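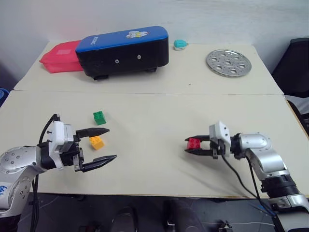 Session 4 handout: Small bricks, plain tables

Hi again, everyone! These are my notes for the fourth session of the Nakalis evening course on play and building at a table. I talk fast and I skip things, so please read them through even if you were there. The reading for next time is at the bottom.

Last time we looked at big sets and what happens to a group when there are 3,000 pieces on the floor (a lot of digging, mostly, and a lot of noise). Tonight goes the other way. We're working with a few small bricks, one per color, on a table with plenty of bare surface, and I want you to notice how much there is to talk about before anything gets built at all.

Start with the brick itself. A small square one with four studs is the same from every side, so you can't put it on the "wrong way around." That makes it a lovely first brick. Turn a 2 by 4 a quarter turn and you've changed the model. Turn a 2 by 2 and you haven't, unless it's sitting off center on the one underneath. Try it in your hands while you read this, it takes a second.

Then color. I like red, yellow and green for a first exercise because people can name them across a table without stopping to think. If anyone in your group has trouble telling red from green, swap the green for blue or white and ask them which pair works best. Don't guess for them.

Now the table. I'm fussy about tables! A pale, plain top is my favorite because a small brick shows up on it right away, and a patterned cloth will eat a green brick whole. Two tables pushed together are fine, but mind the seam. I tell my groups to build on one side of it or the other, never across. Whatever else lives on the table — cases, boxes, lids, somebody's bits and pieces — goes to the back, against the wall. It doesn't have to be tidy back there. It just has to be out of the way of your elbows.
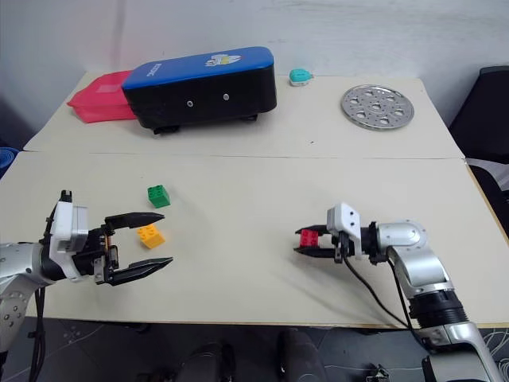
Figure 1. Red brick up, yellow and green still on the table. Boxes kept to the back.

Some words we'll use from now on, so we all mean the same thing:

Stud: the round bump on top.
Footprint: how much table a brick covers, counted in studs.
In play: lifted or being placed.
Waiting: on the table, not yet used.

So in Figure 1 one brick is in play and two are waiting. Say it out loud as you work. It feels silly for a few minutes and then it stops feeling silly, and your partner will know what you're up to without asking.

Exercise for pairs. Sit across from each other with one red, one yellow and one green. The first person describes a stack, the second builds it, hands off for the first person the whole time. Then swap. When that gets easy, describe a stack where no brick sits squarely on the one below. Most pairs need roughly 50 tries before the words come smoothly, so don't panic at try six.

I've put 32 small bricks in the Gurnberg drawer for anyone who wants to practice at home. Please sign them out, and bring back the same colors you took.

For next time: chapter 4 of the Paisan reader, on sorting, and the short Hanard worksheet (front side only, I haven't fixed the back yet).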